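Clultden Cotton Rag Printmaking Paper

Last updated: September

Clultden is a heavyweight cotton paper made for etching, drypoint and relief printing. It is mould-made for Prandeo, with two deckle edges and two torn edges on every sheet. The surface is slightly textured on the front and smoother on the back, and either side will take ink.

The paper is internally sized. For intaglio work, soak each sheet for 31 minutes and blot it well before it goes on the press. Lino and woodcut can be printed dry, by hand or with a press.
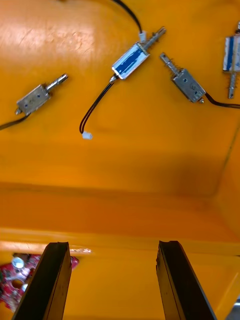
Two weights are kept in stock, 400 gsm and 700 gsm. The heavier one is meant for deep embossing and collagraph plates, and it needs a longer soak. Both come in natural white only. The cream shade has been discontinued and we don't expect to have it again.

Sheets are sold singly or in packs of ten. Single sheets are sent flat between boards. We can't roll the 700 gsm without cracking the surface, so please choose flat delivery for that weight. Order code 3369 covers the mixed sample pack, with one small piece of each weight.

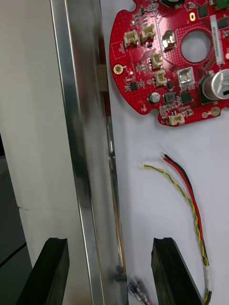

Jacqueline Brunet writes that she has used the 400 gsm for two editions of drypoints and found it held the burr tone well, though she had to cut her soaking time a little for the last pack. She would like to see a smaller sheet size.

Half sheets can be torn to order. Allow two extra working days. Torn sheets can't be returned.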